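June 2024, Tuesday

Up at the usual time. Dry outside, no wind. Opened both windows in the back room before starting because the cedar blocks have been in the closet since March and the smell gets into my head after an hour.

The job for today was the textile shelf. I had put it off for long enough that the lower board had a visible bow in it. Measured the bow with the steel rule laid flat across the front edge: 9 mm at the center. The board is pine, supported at the ends only, and I had stacked it as if it had a middle bracket. It doesn't. I must have meant to fit one when the shelf went up.

Took everything off and put it on the bed in the order it came down. Top board: sheets, pillowcases, the two tablecloths from Fandthorpe. Lower board: quilts, folded yardage, and the box of offcuts. The box weighs 14 pounds on the bathroom scale, which accounts for some of the deflection. It has gone to the floor of the closet and will stay there.

Turned the lower board over while it was empty. The bow should work itself out in a few weeks under load from the other side. Fitted a bracket at the center, two screws into the stud. The first pilot hole missed the stud by a finger's width and had to be filled. The drill battery went flat partway through the second, so I finished by hand with the long screwdriver. The bracket is from the same Kudavby set as the ones in the hall, and the finish doesn't match the end supports. It will be hidden by the stack.

Sorting took the rest of the morning. I used the same rule as last time:

- whole pieces big enough to cut a backing from
- pieces big enough for a border
- everything smaller goes in the offcut box

The rule breaks down with anything already hemmed or edged. The black cloth with the dark red border is the main case. By size it belongs with the backings, but the border would have to come off first, and I don't want to take it off. I have put it with the folded pieces that are kept as they are. The mustard yellow went in with it, and the light blue. Neither has a use yet. The light blue was a candidate for the binding on Renu's quilt until I laid it beside the turquoise and saw that it goes gray next to it.

Refolded the keepers in thirds and then in half. Folding in quarters every time puts the crease in the same place, and after a few years the crease shows as a pale line that no iron will take out. I have one tablecloth ruined that way. Thirds this year, quarters next year. I wrote the fold on a slip of card and pinned it to the shelf edge so I don't have to rely on memory.

Coffee at eleven. Naveen Semwal called about the sewing machine table. He wants to know the depth of the well before he cuts the insert. I told him I would measure it with the machine out, which means tomorrow, as the machine currently has half a seam in it.

Then the patchwork quilt, which was the real reason for clearing the bed. I spread it out with the folded pieces still lying on top at one end and left it that way for a while to look at the colors together before deciding on anything. 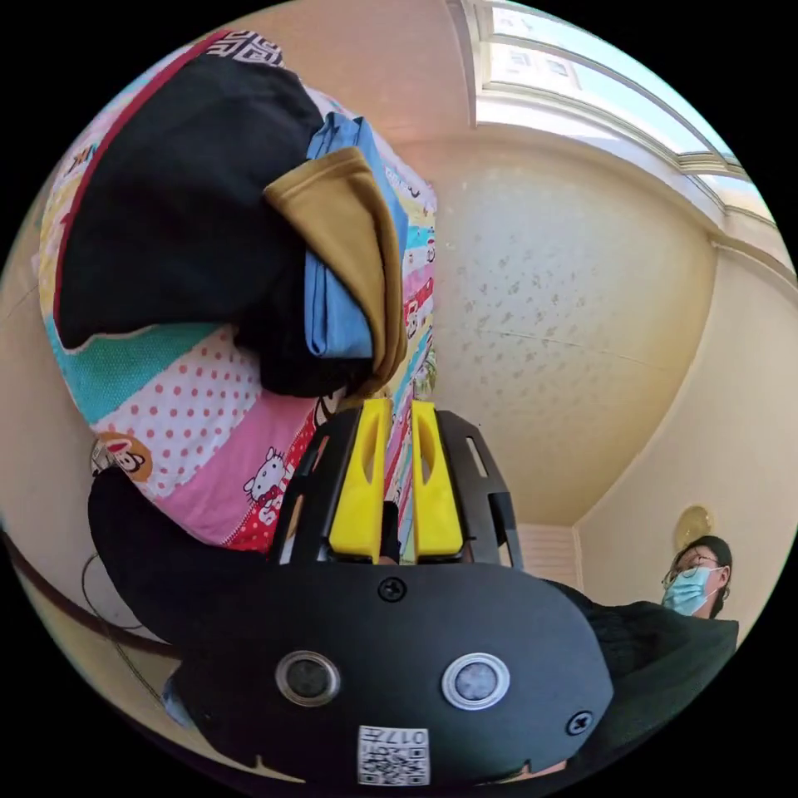
*Patchwork quilt with the folded black, mustard and light blue pieces on top. Hello Kitty is on the pink panel.*

Condition notes, for the repair list:

The turquoise is sound. I pulled gently along each seam I could reach and nothing moved. The white with the red polka dots is thinner than it was. Held against the window it lets through more light than its neighbors, and the weave has started to open along one edge. It will need a patch of lawn behind it before the next wash. I have white lawn in the offcut box, enough for that panel and no more.

The red is the fabric I worry about for dye. It bled the first time it was washed, years ago, and I treated it with salt, which I now know does very little. I tested it again this afternoon with a damp white rag pressed down for a full minute. Faint pink on the rag. So it still goes in cold, alone, with a color catcher, and it doesn't sit wet in the drum.

The pink panel with Hello Kitty is in good order. The print has not cracked. Renu Mathur chose that fabric when she was six and rejected every alternative her aunt and I put in front of her. She is at college now and has asked twice whether the quilt can go with her in the fall. I have said yes, subject to repairs. The orange monkey face was her choice as well. I checked the edge of it with a pin, all the way around, and found one place where the pin slid under. A dozen small stitches will close that. Orange thread, not the brown I used on the last repair, which I can still pick out from across the room.

Polished off the last of the rice for lunch, late. Didn't taste of much.

Afternoon: thread. The orange I have is a Grunuvance cotton, an old spool with the paper label gone soft. Pulled a length and snapped it. It broke too easily, with a short clean break, so it has dried out and is no use for anything that will be washed. I tested the others from the same drawer while I was there. The white was fine. The dark red was fine. The navy broke like the orange. Both dead spools are in the trash. I need to buy orange and navy. Maurya on the corner stocks cotton, but their oranges run toward salmon, so I will take the rag sample with me and compare in daylight by the door.

Also checked the needles. Two were burred. I ran each one through a scrap of silk, which catches on a burr the eye can't see. Replaced them and wrote the date on the packet.

The backing question is still open. The quilt's present backing is a bedsheet, and a bedsheet is woven too tightly for hand quilting. That is why my stitches on the reverse are so uneven. If I replace it I have to take out all the quilting, which is a winter's work. If I leave it, I repair through it with a short needle and sore fingers. I have gone back and forth on this since March. Decided today to leave it. The quilt needs to survive four years in a dormitory, and the sheet will outlast everything sewn to it.

Binding next. The present one is worn through at two corners. I measured the perimeter with the tape, walking around the bed: with an allowance for miters and one join it comes to more than I can cut from any single piece on the shelf. Options are to replace the two corners only, or to cut new binding from purchased cloth. Replacing corners leaves four joins where there is now one. I would feel each of those joins with my hand every time I folded it. New binding, then. Two and a half inches wide, cut on the straight, folded double. Color to be settled. The mustard is the best match of anything I own, but there isn't enough of it, and it is a heavier cloth than I like for an edge. I could take it to the shop and match it in a lighter weight.

Put everything back by five. Order on the lower board, left to right: quilts, folded keepers, border pieces. Backings are on the top board now with the sheets. Checked the rule across the front edge again with the load on. It sits flat over the new bracket, with a slight rise on the left half that I expect to settle. I will measure again at the end of the month.

The patchwork quilt didn't go back. It is folded over the rail of the chair with the repair list pinned to it:

1. Lawn behind polka dot panel
2. Monkey face, open edge, one place
3. Binding, all around
4. Wash cold, alone

Total time for the shelf, including the bracket and the filled hole, was longer than I had allowed by a wide margin. The folding was the slow part. Next time I would clear one board per day.

Renu wrote in the evening to ask for a picture of the quilt and whether the monkey was still on it. Told her yes to the second. She also wants to know if it will fit a twin extra long bed. I looked up the mattress length and compared it with the figure in my notebook. The quilt will cover the top and hang a few inches at the foot if it is not tucked. If she tucks it, her feet pull it and the stress goes straight into the end row of seams. I wrote all that out and she answered with one word, "ok."

Room temperature in the back room at nine was still high. Left the windows open a hand's width and shut the closet door to keep moths out. No sign of moths on anything today. No casings on the board, none in the corners. I replaced two of the cedar blocks and sanded the others with 101 strokes each, by my count, which I only kept because the radio had nothing on.

For tomorrow: well depth for Naveen, finish the half seam first so the machine can come out. Orange thread. Navy thread. Take the mustard along.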